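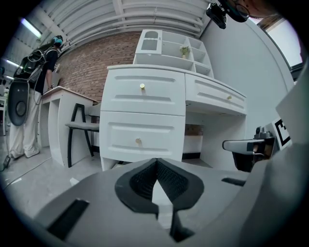 White card with a bold black square pattern.

Dilemby Print Desk: Frequently Asked Questions

What file formats do you accept?
PDF is preferred. TIFF is accepted for photographs. Word processor files are returned unprinted.

What resolution is required?
Photographs should be supplied at 300 dpi at final size. Line art, codes and small black text should be supplied as vectors.

How should solid black be set up?
For text and patterns, use 100 percent black with no other inks. Four-color black can show a colored fringe along hard edges if the plates shift slightly.

Is there a minimum order?
Yes – 50 cards per design. Orders of flat sheets start at 12.

Why does my trimmed card have a white edge?
The artwork probably stops at the trim line. Extend backgrounds past it by an eighth of an inch on all sides and resubmit.

Can I get a proof?
A PDF proof is sent with every order. Printed proofs are charged separately and add one working day. Jobs are held until the proof is approved in writing.

Do you laminate?
Matte only. Gloss was dropped in June.

How long are files kept?
Six months from the last print run. Reorders within that period need only the job number.

Who handles file problems?
Hryhorii Levchenko, prepress. Include the job number in the subject line. Billing questions go to Esben Østergaard at the Hirley office.

Last updated 17th November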